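For our project, Reet and I wanted to know how long people keep household cloth before throwing it out. We handed out 200 surveys around Bomstead and got 40 back — not great, but we worked with it! My favorite part was the layering question. Lots of people just put the new tablecloth on top of the old one (my grandma does this too).

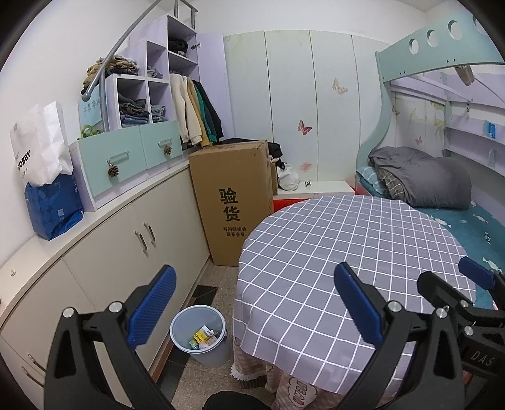
Fig. 2. Grid-pattern cloth over a pink checked one with white fringe.

Curtains came out way ahead of towels, and napkins were all over the place. Saranya Rao helped us redo the chart in February after I mixed up two columns. Next time I'd ask fewer questions and print them bigger.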